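Home | Grippers | Arms | FAQ | Contact

Gripper trials FAQ

Is any of this on real hardware?
Nope, all sim! I run the Driden fingers in Movgate first and fuss over metal later.
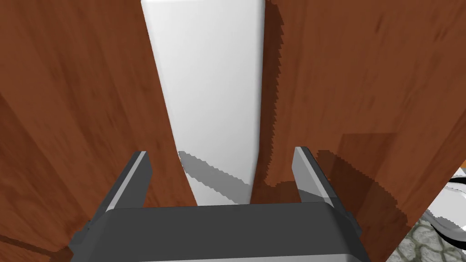
Wrist view, fingers open.

Why so many wall views?
I log every camera, even the dull ones (over 70 clips so far).

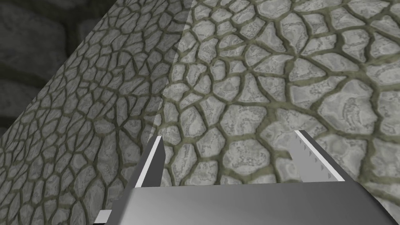 Which fingers do you like?
Still torn, so ask me in January. 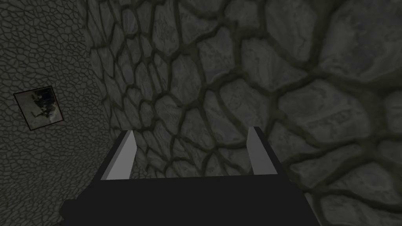 Open gripper near the corner.

Can I see both arms?
Sure, the desk setup has both.

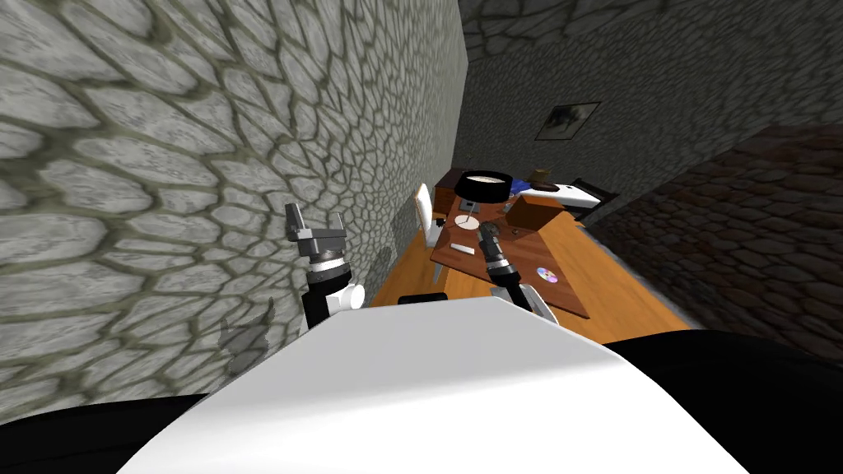
Rivstead Notes, No. 4, p. 71
Search this site Go
Recent
Chávez controller, first try
Camera mounts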